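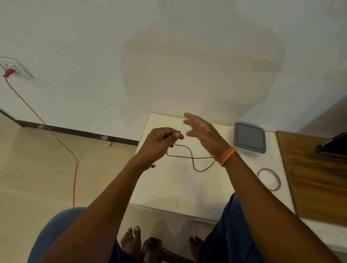
Figure 18. Cord handling, done by hand. One end held, loop at the tip, second hand on its way.

6.2 Teaching the Etano to tie a cord

Read this section through before switching anything on. The Etano folds towels, stacks flat lids and wipes a table to a fair standard. Cord is another matter. Expect to tie your own for the time being.

What you need: a clear patch of white tabletop, one cord in a contrasting color, and an evening with no plans.

1. Lay the cord down in a loose crossed loop. Keep both ends in view of the head camera.

2. Select Chores > Soft Items > Cord (Beta). The word Beta is doing a lot of work here.

3. Tie the knot yourself, slowly, while the unit watches. Repeat until the counter reaches 34. Our own training set holds roughly 3,000 ties, and the Etano can now pick up a cord nearly every time.

4. Press Try. The unit will pinch one end and look for the other. Allow 2 minutes.

5. If the status light turns amber, the unit has lost the free end. Put it back where the camera can see it and press Resume.

6. If the unit reports Task Complete, check the knot.

Note: Task Complete means the arms have stopped moving. A future release will look at the cord as well. It was planned for December and is still planned.

Caution: Do not use power cables for practice. Keep charging leads out of reach of the grippers.

Caution: Never offer a shoe with a foot in it.

For shop-floor use (bundling, tagging, parcel string), see the Addo supplement. It is a short supplement.

Section revised July 21, 2025, K. Živković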